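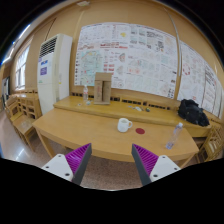 Resetting the table in a small meeting room takes a few minutes if you do it in the same order every time. I look after the rooms on one floor at Rutbridge and these are the steps I use. They work for any room with a wood table and a ledge or counter along the wall.

**You need:** a damp cloth, a dry cloth, a bag for recycling, a small brush.

## 1. Stand the bottles up

Start with any bottle lying on its side. Check that the cap is tight before you lift it, then stand it well back from the rounded front edge. If the seal is broken, pour the water out in the sink and put the empty in the recycling bag. Sealed bottles go back in the row.

Pick a bottle up by the body, below the shoulder. Thin plastic folds when you squeeze it, so if the cap is loose you will get water on the table.

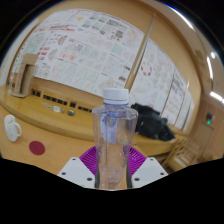

## 2. Move the mug and coaster

Take the mug to the kitchen if it has been used. A clean one can stay. Set it on the coaster with the handle to the right, about a hand's width in from the edge. Wipe the underside of the coaster first, as grit under it scratches the finish.

## 3. Clear the ledge

Brush crumbs and scraps toward you and into your hand. Don't push them back into the slots along the wall, where they are hard to get out. Look inside any open box before you move it. Flatten it if it's empty.

## 4. Wipe down

1. Go over the ledge with the damp cloth, then the table.
2. Work along the grain.
3. Dry right away. Water left on pale wood can leave a ring.

Tumaini Mutiso, who had this floor before me, used the Leclerc oil soap once a month on the tabletops. I do it in November and again in spring, and that has been enough.

## 5. Restock

One bottle per seat, caps up, labels facing the chairs. Spare bottles stay on the ledge. Our cupboard holds 80, and I reorder when it gets down to 11.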